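Grinwood Toy Library
Frequently Asked Questions

Who can join?
Anyone who lives within reach of the building and is willing to carry things home. You don't need to have children. We have two members who borrow marble runs strictly for themselves, and they bring them back cleaner than most families do.

What does it cost?
Membership is $2 a month, paid at the desk. We tried yearly billing once. It went badly and we don't discuss it.

How many toys can I take?
Two at a time. A train set is one toy. A bag of thirty plastic horses is also one toy, and you will be responsible for every horse.

How long can I keep them?
Three weeks, with one renewal if the toy isn't on hold. Ask Deisy Usuga at the desk or leave a message after hours. "My son is asleep on it" has been accepted as grounds for renewal, but only once per household.

What if a piece goes missing?
Tell us. Check under the couch, then in the car, then in the dog's bed, and then tell us. Small parts are 50 cents each. We have 745 items in the catalog and very few of them are still complete in the strict sense, so you're in good company.

Do you accept donations?
Yes, with limits. We love wooden blocks, puzzles that have been counted, and board games with the rules still in the box. We can't take stuffed animals, anything with a recalled battery, or the electronic drum kit. You know which one. It has been offered to us by three different families.

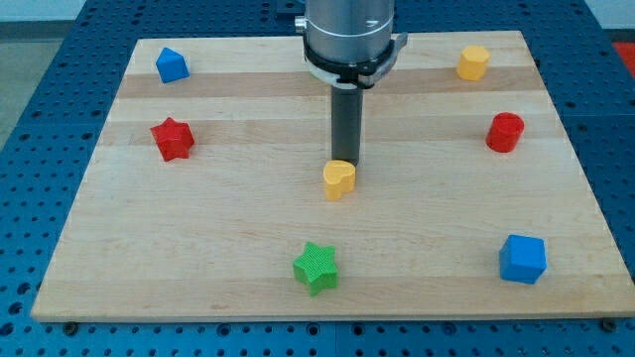 Photo: Esmaeil Amini

How do you clean everything?
Hard toys get wiped down with mild soap and water and air-dried on racks. Wooden ones get a barely damp cloth, never a soak. Dress-up clothes go through the laundry. Please return toys in a state you'd be willing to hand to a stranger's toddler.

Can I reserve something for a birthday party?
You can, up to 200 days ahead. The parachute and the big foam ramp go first, especially for June. Nasrin Bakhtiari keeps the party calendar and can't be bribed with cake, though she'll eat it.

Is there somewhere to play while we're there?
There's a rug by the window. Grown-ups stay with their kids. Shoes off, please, and watch where you step in your socks.

When are you open?
Doors open at 10 a.m. and we start putting things away at 4:30. We close for most of January to do inventory.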